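Nandley Road Log: Owner's Guide
Section 4. Planning a run of vintage motels

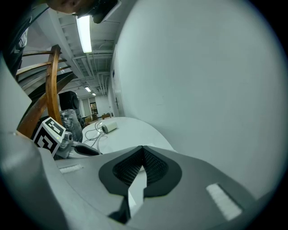 Fig. 4. White tabletop with thin gray cables.

This is the section most of us bought the software for! By the end of it you'll have a working route made up of old motels, diners and filling stations, with sensible mileage between them and a bed waiting at the end of each leg. Give yourself an evening, and keep your old guidebooks within reach.

Before you start

You need Section 3 finished, so that your home town and your car's comfortable daily mileage are already saved. The Classic Stops list comes with 2,791 entries. Amparo Moya and Kamil Slanina put most of them in by hand from printed directories, and Kamil is still adding more (he found a whole box of them in January, lucky man).

4.1 Start a new route

1. Open Routes and choose New.
2. Type a name for the trip. Anything you like, up to 41 characters.
3. Pick your start and finish towns. For a round trip, enter the same town twice.
4. Choose a Period. This decides which roads the planner prefers. "Before motorways" is wonderful fun and very slow, so try it on a short trip first.
5. Press Draw. Your route comes up as a green line.

Note: If the line runs straight across a lake, the planner hasn't found the old road. Drag the line to the nearest town on the shore and press Draw again.

4.2 Add the motels

1. Turn on Classic Stops. Small bed symbols appear along the line.
2. Click a bed to open its card. You'll see the name the place opened under, the name it trades under now, and any notes from other owners.
3. Check the Status box. Open means you can sleep there. Standing means the building is there to look at, perhaps as flats or offices. Gone means gone, though the sign sometimes survives and is well worth pulling over for.
4. Press Add to leg for each place you want.
5. Mark one Open motel on each leg as Overnight. The planner will then split your days to match.

Caution: Status is only as fresh as the last owner who drove past. Always ring the motel before you rely on a room. Olga Cordero once arrived at a lovely-looking place at 9 p.m. to find it had become a dental surgery, and the next bed was 86 miles up the road.

4.3 Check the day lengths

1. Open the Days tab.
2. Look for any day shown in red. It is over the daily mileage you saved in Section 3.
3. Move the Overnight mark back to an earlier motel, or add an extra day with the plus button.
4. Set Dawdle to 2 if you stop for every neon sign, as I do. This doubles the time allowed at each stop.

Note: Dawdle doesn't change the mileage, so a red day stays red.

4.4 Add a directory of your own

Got a chain directory or an old tour book on the shelf? Please put it in! Even a thin one can fill a gap in the map.

1. Choose Sources, then Add.
2. Enter the title, the publisher and the year printed on the cover. If there's no year, leave the box blank and don't guess.
3. Type in each motel exactly as it is listed, odd spellings and all. Yolanda Gallardo matches them to modern addresses afterwards.
4. Add room rates if they're given. They show up on the card in brown.
5. Press Share to send your list to the other owners, or Keep to use it only on your own routes.

Caution: Don't flatten a stapled directory to read the inner edge of the page. The staples tear through old paper very easily.

4.5 Print the route

1. Press Print and choose Glovebox size.
2. Tick Phone numbers.
3. Print one copy for the driver and one for whoever is reading the map.

Saving a route for use without a signal is covered in Section 5.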